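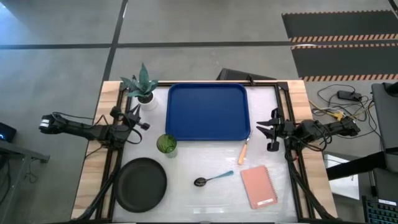 Preguntas frecuentes sobre el kit de mesa Hireo

¿Qué piezas se ven en la foto?
Una bandeja azul de plástico, un vaso verde, un plato negro redondo, una cuchara de mango azul claro, un cubierto de mango naranja, un cuaderno rosa de espiral y una planta pequeña en maceta blanca.

¿El cuaderno y la planta entran en el kit?
No. Se piden aparte, en la sección Lernach.

¿Qué diámetro tiene el plato?
28 cm. Comprueba antes el fondo de tu armario.

¿Puedo comprar solo la bandeja?
Sí, con la referencia 113. Sale del almacén sin caja individual.

¿Se puede meter todo en el lavavajillas?
El vaso y el plato, sí. La bandeja y los cubiertos se lavan a mano, con esponja suave.

¿Hay otros colores?
De momento no. En octubre llegará el vaso en gris.

¿Qué plazo tengo para devolverlo?
Hasta 30 días desde la entrega. Si falta una pieza, escribe a Abdul-Rahman Appiah, de atención al cliente, con el número de pedido.

¿Quién hace el reparto?
Sumov en la península y Kahraman en las islas.

Última revisión: julio de 2026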